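4.3 Cleaning and re-sealing tiled floors

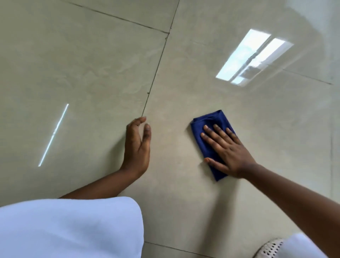 Anjani Raju asks whether the Plullano neutral cleaner can go down on the same day as the sealer. It can, provided the grout has been left to dry for the full period in step 5. She adds that at Usley the grout dried more slowly along the north wall, and readers with unheated rooms should allow for the same.

Before you start, check that the floor is glazed. Unglazed tile is covered in section 4.5.

1. Sweep or vacuum the floor, including the edges and the gap under the skirting.
2. Add 20 ml of cleaner to 500 ml of lukewarm water. Do not use washing-up liquid. It leaves a film that stops the sealer from taking.
3. Work in strips from the far wall towards the door. Wring the cloth out well before each strip.
4. Rinse with clean water and change the water when it turns cloudy.
5. Leave the grout to dry overnight with a window open.
6. Apply Siregar 624 sealer to the grout lines with the narrow brush. Wipe any sealer off the tile face within five minutes.
7. Keep off the floor until the sealer is no longer tacky.

CAUTION: Do not mix the cleaner with bleach or with any limescale remover.

Note: Siregar 394 is a sealer for natural stone and must not be used on glazed tile. The two tins have the same cap.

Note: Floors laid before the Trulcombe grout was changed in April may need a second coat. Repeat steps 6 and 7. For haze left on the tile after sealing, see 4.4.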